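The Bag That Would Not Let Go

The fault was logged on a Thursday at ten in the morning, and the entry read, in full, "holding bag." By lunch it had been amended to "still holding bag."

Jondora builds arms that do laundry, or the parts of laundry that come before and after the machine. Its test bay in Flisbridge is a cheerful sort of place. Someone decided early on that a robot bound for people's homes should practice in something homelike, so the walls have butterflies and the baskets have flowers. The task that week was called Skavgate, after a street near the old office, and it was as dull as the company could make it: pick up a mesh laundry bag, put it in a basket, let go. Repeat 50 times. Go home.

The arm had no trouble with the picking up. Letting go went fine for most of the morning too. Then came a run where the fingers closed on a fold of netting, the controller sent the open command, and the software announced a successful release while the gripper stayed exactly as it was. The arm rose, pleased with itself, and took the bag along. The basket came too, for a short distance.

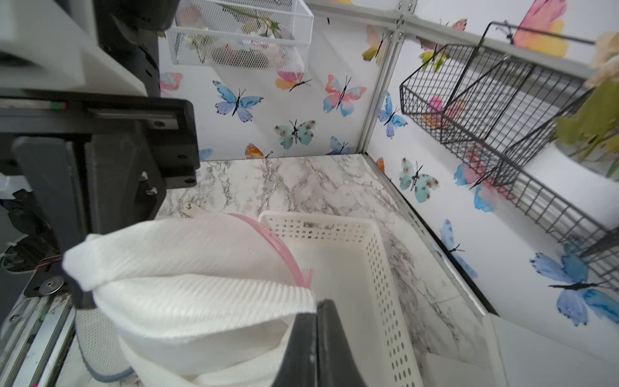
Close quarters: the gripper with a zippered mesh bag over the basket in Jondora's test bay.

The obvious suspect was the mesh. Netting snags, zippers catch, and everyone in the building has lost an argument with a bra bag at some point. The team spent most of a day on that theory and bought a different kind of bag. The arm refused to let go of that one as well.

The real trouble was a timer. Rønning, the supplier of the grip controller, had shipped an update in September that made the fingers wait for the force reading to settle before they opened. A towel settles quickly. A soft, springy lump of netting keeps pushing back, a little more, a little less, and the controller politely waited for it to finish. After 2 seconds it gave up waiting and reported the job done. It had not opened anything. It had only stopped thinking about it.

As safety incidents go, this one injured a basket rim. Still, a machine that is sure its hand is empty will plan its next move for an empty hand, and the next move in Skavgate is a fast one. With a bag, that is slapstick – with a bag that has a cord on it, or a sleeve with somebody in it, less so. Jondora stopped the arm and kept it stopped for the rest of the week, to the visible annoyance of the people with a demo to prepare.

The repair is small enough to be embarrassing. The software now checks how far apart the fingers are before it believes they have opened, and if the gap is wrong the arm stays put and beeps. The beep is awful. It has been turned down once already.

Since then the arm has done 120 releases with the original bag and kept hold of none of them. The demo is back on the calendar, with towels.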